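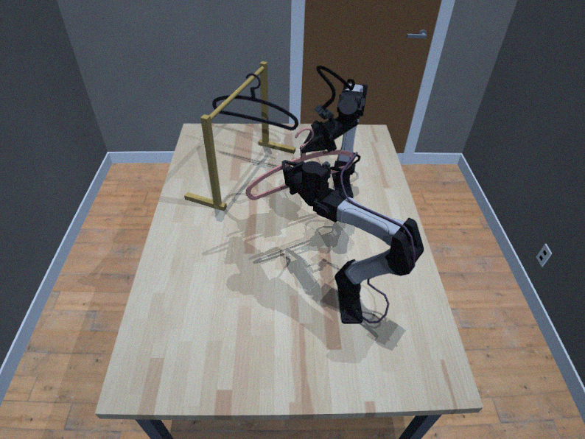
The Ok hanger task in the simulator: two arms, the rack, one hanger on the bar and one off it.

Comparing two controllers on a hanger
Speaker notes, Otargate robotics evening, 11 Dec 2022

Opening
Leave the first slide up while people sit down. Say straight away that everything tonight is simulation. There is no lab footage at the end, so don't let anyone wait for it.

The claim I was asked to check: Zullel is a better controller than Bado for two-arm handling of thin rigid things. The release notes put it more strongly than that. I went in doubtful and I've come out doubtful, though about different things.

The task
Ok is the task set we use. The hanger task is one of the shorter ones. Get a hanger off the table, pass it between arms if you need to, put it on the rack. Same arms, same grippers, same learned policy for both controllers. The only part I swapped was the layer between what the policy asks for and what the joints do.

Say what that layer does, briefly. The policy asks for a hand position several times a second. Bado takes each request as it comes and drives at it. Zullel looks at the last few and smooths them. Smoother motion looks better in a video. I'd like people to hold that thought, as most of the enthusiasm I've read comes from watching videos.

Results slide
2,000 runs for each controller, same starting positions for both.
Bado: 408 successes.
Zullel: 430 successes.

Pause here. Let them look at it.

Both are poor. Call it a fifth of the runs for either one. If you ran the whole thing again with new random seeds you could easily see them swap places. My back-of-envelope error on the difference is bigger than the difference. The bar chart going round online starts its axis at 400, so please look at the axis next time you see it.

Could Zullel be a bit better? Yes. These numbers don't show it, and they don't rule it out either.

What the wrist cameras get
People tend to judge this task from the room view, where the whole rack is visible and the job looks easy. The policy has the wrist cameras as well, and in my runs it leaned on them heavily once the hand was close. So I spent an evening going through wrist frames, which I'd recommend to anybody before they argue about controllers.
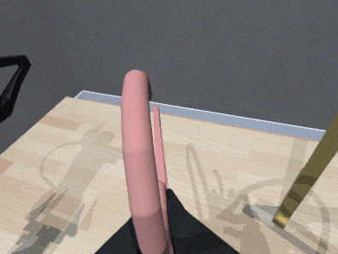

With the fingers close in, the hanger takes up the middle of the view and you mostly lose its overall shape. You see a thick rounded piece of it and have to work out the rest. The table is covered in shadows of arms and gripper and thin curved things, and a shadow can look a good deal like a hanger if you have never been told otherwise. I turned shadows off for a small batch out of curiosity. It wasn't a proper test, so no number from me, and please don't quote me as saying shadows are the problem.

My point is narrower. If the policy is guessing which way the hanger is turned, a smoother controller gives you a smoother wrong move. Bado gets there with a jerk, Zullel gets there gracefully, and the hanger ends up in the same bad place.

The success flag
This was the part that annoyed me. Ok counts a run as a success if the hanger is touching the rack, is clear of the table and has stopped moving. Sounds sensible. Then I watched the successes. In 66 of them, both controllers taken together, the hanger was caught on an upright or wedged against a foot at some angle that no one would call hanging. I haven't taken these out of the results slide, so you can check my numbers against the logs. I also haven't split them by controller here. The split is in the handout and it isn't exciting.

If asked: yes, I reported it. There's a stricter flag on a branch. It has its own trouble with hangers that swing for a long time.

Where they do differ
Give Zullel its due. Joint wear is not something a simulator can tell you about, but the commanded motion is plainly calmer, with fewer sharp reversals near the handover. On real arms I'd expect that to matter. "Expect" is doing the work in that sentence.

Bado is quicker to react when the grasp slips. The smoothing in Zullel costs a little delay, and there's a setting to shorten it. With the setting at its shortest you have more or less rebuilt Bado, at greater expense in configuration files.

Threading the hook past the rack is the hard bit for both. The hand arrives, there is plenty of rack nearby, and half of what you want to see is behind something else.
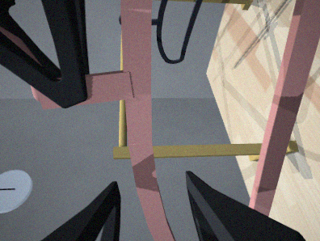 A comment that came back on the draft of these notes: you are blaming the camera for a result you could have got by tuning. Neither controller was tuned for this task, the comment went on, so the comparison says little about either, and a fair trial would give each one a week with somebody who likes it.

I think that's partly right and I'll read it out as it stands. I used the defaults. Most people use the defaults, and the claim in the release notes was made for the defaults. But a tuned comparison would be a different talk and possibly a better one. If someone wants to take the Zullel side I'll hand over the configs tonight.

On the camera, I'd push back. I didn't say it was the cause. I said that with both scores this low, something upstream of the controller is probably eating most of the runs, and the camera view is one place to look. The grasp point is another. So is the training data.

What I'd do with this
Staying on Bado for now, mainly out of laziness. Switching costs us a few days and I can't point to what we'd get for them.

Before the next comparison: the strict flag, several seeds, and wrist views saved for every failure.

Skip if short of time: the slide on simulator step size. It changes the hook contact a bit and leads to long questions.

Questions. Repeat each one into the microphone, the back row couldn't hear last time.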